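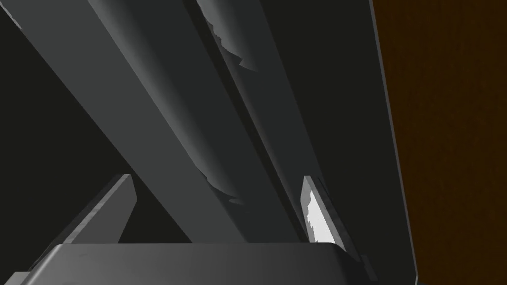

Close in on the gripper in one of the simulated rooms used to train Ema.

PRULLTHORPE — My group at Rerkside has a new result to share, and I asked to write the announcement myself (our press office said yes, bless them). We've been working on a training method called Ema, which teaches two-armed robots to handle big flat things: doors, folding panels, boards that swing when you touch them. In our latest round of simulated tests, robots trained with Ema finished 12 of the 14 tasks we set them. The method we used before finished 5 of the same 14, so you can imagine the mood in the lab that afternoon!

Big flat things are a pain for robots. Grab a cup and you can usually see most of it, but reach for a tall panel with a gripper-mounted view and you get a lot of gray and very little idea of where the edge is. Our old method would pick a spot, go for it and hang on, even when the panel had already started turning the other way.

Ema handles this by making the robot guess how a panel will move before it commits to a grip. It makes a small touch, compares what happened with the guess, and then either carries on or backs off and tries a different spot. The arm that isn't touching anything stays in the plan the whole time, and this was the part I argued about most with my colleagues. I wanted the spare arm parked well out of the way. They wanted it close by with its fingers open, ready to take over. They were right, and I've been reminded of it over lunch more than once.

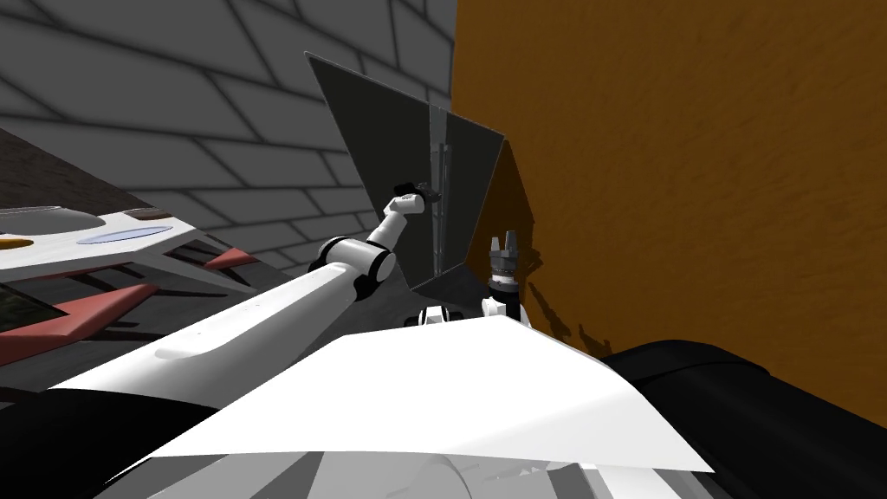 Tatiana Tichý
Lead researcher, Ema project, Rerkside

With one gripper up against the dark panel near the thin vertical rail, the other arm keeps its fingers pointed up, lower down and over to the right. Older versions of our planner treated two arms as two separate jobs, and they'd get tangled up with each other in a corner like this one. Ema plans them together, so a position that suits the first arm but traps the second gets thrown out early.

We trained on 3,000 simulated rooms. Walls, colors, surface textures and panel sizes all get shuffled from room to room, and so do the weight and stiffness of whatever hinge is involved. Some of the combinations are pretty ugly (my apologies to anyone who cares about interior design), but the variety matters. When we trained with one plain gray room, the robot did great there and fell apart as soon as we changed the wall.

The rooms were built with simulation tools from Manríquez, whose engineers also put up with a long run of messages from me about hinge friction. They fixed a contact bug in July that had been letting fingertips sink slightly into thin panels, and we reran everything after that. The numbers in this release all come from the rerun.

Now for the two tasks we missed. Both involve a panel that has to be let go and caught again from the other side, and Ema is still too cautious about the letting go. It touches, checks, touches again, and uses up its time. We have a couple of ideas for that, mostly to do with how much doubt the robot will put up with before it moves.

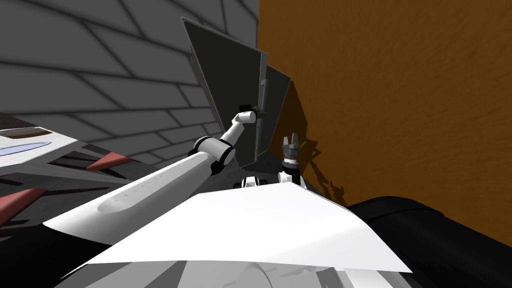
Has Ema been tested on a physical robot yet?
Testing so far has all been in simulation. We're setting up the hardware trials at our Prullthorpe lab now, and we'll publish those results whichever way they go.

The paper and the full task list are available from the Rerkside press office, along with the settings for the training rooms. If you'd like to talk about the work, ask for me by name — mornings before ten are best, and I do like being asked about hinges.

Last updated: July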